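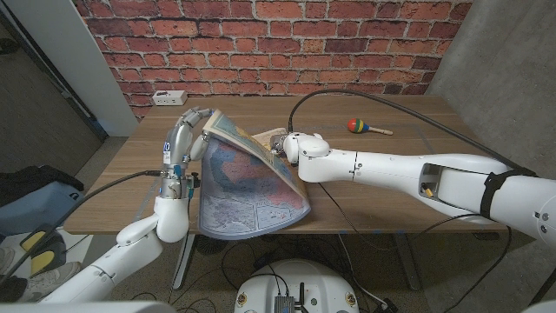
What does a student team get for its money when it rents a two-arm kit from Trallia for a semester? Two arms, one hand, one gripper, a support portal, and a manual translated by someone who had strong feelings about semicolons.

Project report, Group 9
Laine Kazlauskienė, Tarmo Kuusk, Ilze Navickas
Advisor: Valdis Petrauskas

1. What we were asked to do

Our assignment was to review the Trallia rental package as a service, start to finish, as if we were a small company deciding whether to sign up for a second term. We were told to be fair. We were also told that last year's group spent 17 pages on the arms and one paragraph on the contract, and that this should not happen again.

We picked paper handling as our test task. The Trallia brochure has a page on "flexible sheet goods," and we wanted to see what that page was worth. Small sheets are easy to come by and dull to watch, so we used a big political map, which is large enough to sag, curl and generally have opinions.

2. Delivery and setup

The kit came in April, on the morning promised, in more boxes than the packing list admitted to. Setup is advertised as an afternoon. Ours took two days, and most of the second one went to the license server, which wanted a network port our building does not hand out to students. Mārtiņš Hunt at Trallia support answered our first ticket before lunch and our second one after four days. Both answers were good. We would have liked them in the other order.

The cables deserve a line. They are thick, they are black, and they go where they want. The manual suggests "tidy routing" and leaves it there.

3. The software

Motions are taught in Plidico, the editor that comes with the rental. You move an arm by hand, save a pose, and string the poses together on a timeline. Laine had a working sequence in under an hour with no training, and she would like that on record.

Syncing the two arms is where it gets old. Each arm has its own timeline, and the only way to make one wait for the other is a marker called a gate. Gates are fine until you copy a block, at which point they are copied too, with the same name, and both arms stand there politely letting the other go first. We lost an evening to this. Tarmo has since renamed every gate by hand and will not let the rest of us touch them.

4. The map test

The job was to lift the map off the table with both arms and hold it up. The silver hand took the left side, with its fingers curled over the top edge, while the gripper on the other arm pinched the upper right. Between them the paper bends up into something like a tent, with the lower edge curling down onto the table. There was a book on the table behind the map as well, and Ilze planned the approach so that the gripper would come in close to it, as it would have to on a real desk.

We ran 200 lifts. A lift passed if the map came up and stayed up for the full hold with no new crease. By that rule, 139 passed. Most of the failures were creases near the gripper, which has one idea about how hard to pinch. The hand was gentler but slower, and now and then it closed before it had any paper to close on.

Is 139 out of 200 good? The brochure does not give a number for sheet goods, so we can't say Trallia missed it. For a person with a map it would be a bad day.

5. The contract

The rental covers both arms, the software and remote support. It does not cover fingertips, which are "consumable." We wore through one set. The replacement came from Zoleck, the parts supplier named in the contract, and fit without trouble, though the invoice went to the department and the department then came to see us.

Early return is allowed with a month's notice. Late return is billed by the day at a rate we had to read twice.

We also asked for a quote from Urrutia, which rents a similar package. Their price was lower and included training. It did not include a hand, only two grippers, and on our task the gripper was the weak half.

6. Recommendation

Rent it again, for one term, with the following changes: order spare fingertips at the start, get the network port approved before the boxes arrive, and ask for the adjustable gripper if Trallia has one by then. Mārtiņš says it is coming. He did not say when, and we asked him in two separate tickets.

Our Plidico files are on the course drive in the Group 9 folder. Please do not rename the gates.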